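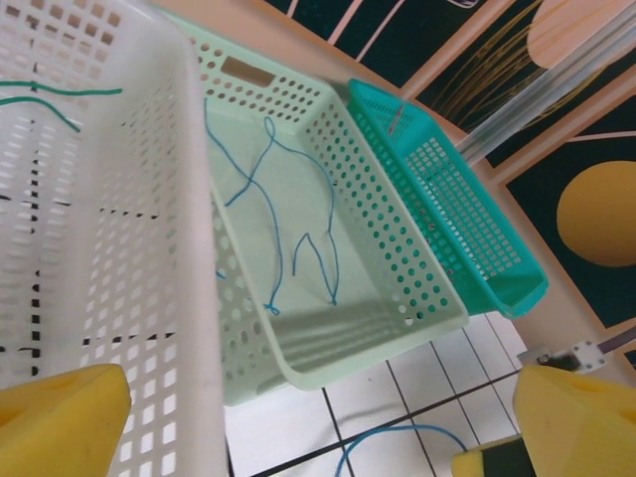 Lecture 9. Learning to sort deformable linear objects with two arms
Notes by Farzana Gunawardena, revised September 2019

1. Scope

A deformable linear object (DLO) is any body whose length is much greater than its other dimensions and which bends under its own handling: string, cord, cable, wire. The notes cover one task in detail. A tangle of thin wires is placed on the floor of a cell, and two arms must separate them and put each into one of three baskets. The assignment of wire to basket is given at the start of the episode and may change between episodes.

The previous lecture dealt with rigid sorting. Most of what was said there about grasp scoring does not carry over. A rigid part has six degrees of freedom. A wire has as many as one chooses to model, and moving one end tells you little about the other.

2. State and observation

No explicit model of the wire is kept. The policy receives images from a fixed camera beside the cell, one camera at each wrist, and the joint positions of both arms. It returns joint targets.

The fixed view gives the layout: where the tangle is, which basket is nearest, whether the arms are about to cross. It is poor at deciding which strand lies on top. The wrist views resolve strands well at close range but lose the layout, and a perforated basket seen from close above can fill much of the image. Perforations are a real source of error. Dark gaps in a basket wall have about the same width as a dark strand, and early versions of the segmentation head marked them as wire. The remedy was to drop the head and train from pixels throughout. Tchebyshev smoothing of the mask was tried first and did not help.

Notation: o(t) is the stacked observation, q(t) the joint vector for both arms, a(t) the commanded target, H the prediction horizon in steps.

3. Data

The training set, called Biven in the code, holds 414 teleoperated episodes. The longest runs to 2142 steps. Episodes were not trimmed. Failed grasps stay in as long as the operator recovered from them, because the policy has to see what a missed strand looks like and what to do next. Episodes in which the operator gave up were removed.

Two labels are stored with each episode: the basket assignment, and the step at which each wire is released. Release is defined as the first step at which the gripper is open and no part of the wire touches it. This sounds pedantic, but a thin wire will often cling to a padded finger after the jaw has opened, and annotators who marked release at jaw opening disagreed with those who waited.

4. Policy

The policy predicts a block of H future targets from o(t) and executes the first part of the block before predicting again. With H = 1 it dithers over the tangle: two strands are equally good candidates, and the mean of the two grasps lies between them. A longer block commits the arm to one. Too long a block, and the arm completes a lift on a strand that has already slipped.

The loss is the mean absolute error over the block. Squared error was worse on the grasp phase, for the reason just given about averaging.

Both arms are driven by one network. A version with a separate network for each arm was trained under the name Flirkix. It matched the joint version on single wires and did badly on tangles, where one arm must hold while the other pulls.

5. The hold-and-pull phase

This is the part of the task that decides the result. One arm pins the tangle or lifts part of it, the other takes a free end and draws it clear. Three conditions should be met before the pull begins:

The holding jaw is closed on something other than the strand to be pulled.
The pulling arm's path to its basket does not pass over the holding wrist.
There is slack between the two grippers.

None of these is coded. They are what the operators did, and we check after the fact whether the policy does the same.
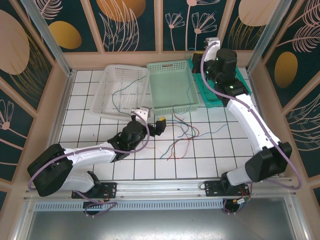 Lempi Rantala disputes the second condition. On this reading of the logs the operators crossed wrists quite often when the target basket was on the far side, and simply lifted higher; the policy copies the lift, and to score it as a fault is to mark it against a rule that the training data does not follow. The point is fair. In the evaluation below a crossing counts as a fault only if there is contact.

6. Evaluation

Each policy is run for 200 trials. The tangle is remade by hand before each one, and the person making it does not know which policy will be run. A trial is scored on three quantities, reported separately:

(a) wires fully inside the assigned basket
(b) wires in the correct basket but hanging over the rim
(c) wires left on the floor or in the wrong basket

Category (b) was added in February. Before that, a wire draped over the front rim was scored as a success by some markers and a failure by others, which made the older tables hard to compare. Do not merge (a) and (b) in your reports.

The joint policy beats the separate one on (a). The difference on (c) is small and should not be quoted without its interval. Most remaining errors are double grasps, in which two strands are lifted together and both go to the basket meant for one.

7. Exercises

Derive the minimiser of the squared and absolute losses when the demonstrations contain two equally frequent grasps. Comment on the absolute case, where the minimiser is not unique.

Propose a test for slack that uses joint currents only. State what it would confuse with slack.

Miroslava Semeniuk's note on annotator agreement is in the course folder. Read it before attempting the release-labelling exercise next week.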